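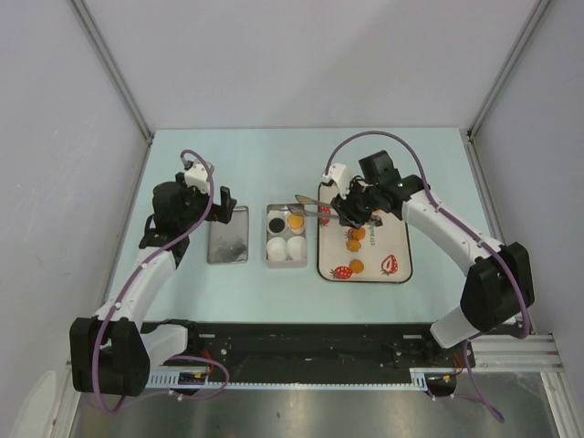 Spent most of Wednesday, January 3, 2018 on cable routing for the two-arm cell at Skinberg. Notes for anyone else who runs one of these.

The purple cables need slack at the elbow. Ours was too tight on the left arm and pulled every time the wrist turned over. I let out a hand's width and moved the clip. Check it with the arm stretched all the way out, then folded all the way in.

Next was the rack along the front of the base rail. Dry brush first, then a cloth. No oil on the teeth – it grabs crumbs, and this cell sees a lot of crumbs.

Rail screws: I go left to right and put a paint mark on each one as I finish. Two had backed off a little since April. Both were at the right end, near the orange connector. 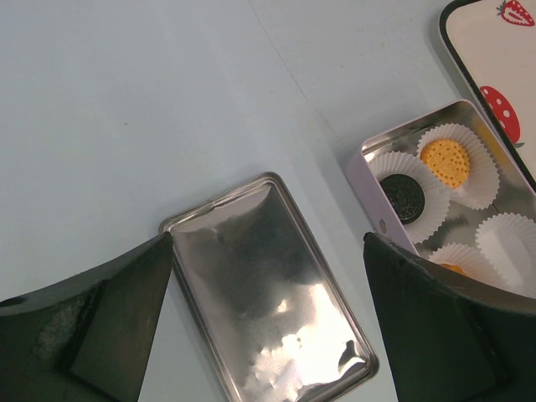
Wrist camera gets checked after that. Both fingertips should show in the bottom corners when the gripper is open. If one sits higher than the other, the bracket has slipped and you have to square it up before you calibrate.

Shiny metal gives us the most trouble. Glare off a lid can look like an edge to the Petura software. I turned the overhead light down and ran the short test again, 102 picks, with two misses. Before the change it was some 191 picks to a shift and far too many misses to be useful.

Fingers get wiped with a damp cloth at the end of the day. New pads are on order from Ajayi.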